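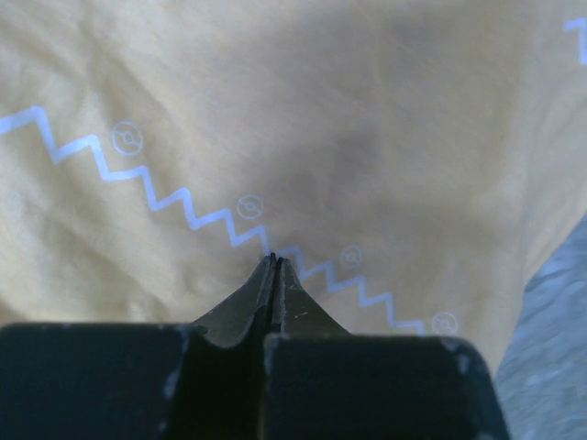

How to rebuild a Saturday morning of telly from your childhood

If you grew up in front of the box with a bowl of cereal going soggy, you'll know the programmes are only half of what you remember. The rest is the order they came in, the station jingles, the ad for the carpet warehouse, the test pattern if you got up too early. Putting a whole morning back together is a terrific project, and you can do it with a library card and a spreadsheet!

Start by picking one station and one month. I chose January because the summer schedules were full of odd fill-ins and repeats, and I went with the old Durnonell regional channel, which we picked up in Gomundale if the aerial was behaving. Don't try to do a whole year. I did, and ended up with 1,541 rows and no idea what to do with them.

Next, find the listings. Local newspapers are your best friend here, and many libraries hold them on microfilm. Look for the regional edition, as the city papers often printed a different line-up. The Namdale paper tucked its TV guide in behind the livestock prices, so flick through the lot before you give up.

Set up your spreadsheet with columns for start time, title, episode (if listed), source and page. Type titles exactly as printed, even the misspelt ones, and put your corrected version in a separate column. You'll be glad of the original spelling when you search for it again later.

Now check the gaps. Most cartoons ran in 30 minute slots, so if something starts at 7.05 there was probably a short before it - a five-minute puppet thing, a road safety film, the news for farmers. These are my favourite bits! Try a second paper for the same morning and see if it names the filler.

Once the times are settled, go looking for the shows themselves. Official DVD sets are often in a different order from the original broadcasts, so match by episode title and ignore the disc numbering. Where an episode can't be found, leave a blank card in its place with the title and time on it.

Last of all, watch it in real time. Start at 6.30, in your pyjamas, no skipping. My first complete morning had two blank cards and a cartoon I'd have sworn was in colour, and I loved every minute of it. I'm starting on the Easter holidays next.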